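Call for participants - label readers wanted (paid)

Clinham Health Claims Project
Posted 31 Jan 2021

We need people who read packets. Or who never read packets, we want you as well. 13 spots left in the second round and we'd like them filled before the semester gets going.

What it is: a study of how ordinary shoppers judge health claims on food and supplements. "Supports immunity", "clinically tested", "helps maintain healthy joints", that sort of thing. You look at a claim, tell us what you think it promises, then read a short summary of the evidence and tell us again. No blood, no needles, no diet changes.

First round was done entirely online and got us 2,090 completed responses out of 3,525 people who started. So yes, the old survey was too long. It's been cut. Round two is interviews, 2 sessions each, by video or in person at the Pirko building (parking off the back lane, the front is permit only).

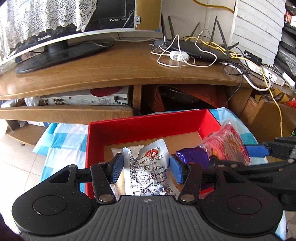
Who can apply: adults 18 and over, living in Australia, comfortable talking in English for up to an hour. You don't need any health background. If you work in food marketing or for a supplement company, sorry, can't take you. We're especially short on people who do the household shop in more than one language. Plenty of pantries have foil pouches where the text is all in Chinese apart from a code and a few numbers, and one person in the house ends up reading it out for everybody else. If thats you, please put it in your email. Same for Vietnamese, Thai, Arabic, Greek, whatever you shop in.

What you get: a grocery voucher after each session, emailed within the fortnight. Travel reimbursed if you come in - keep your receipts. Kids welcome in the waiting area but we can't mind them.

What we ask: turn up to both sessions. Have three items from your own cupboard handy, anything with a health claim on it. Breakfast cereal is fine. Please don't look up the claims beforehand!

Sessions are recorded (audio only), names come off at transcription. You can pull out whenever you like up until the analysis starts in May, no reasons needed. After that its too late to seperate your answers from the rest.

To apply: email Anong Sombatkul, study coordinator, subject line "Round two". Include first name, suburb, best times to call, languages you read. A couple of lines is plenty, no CV. Evenings OK. If you did round one you can still apply, just say so.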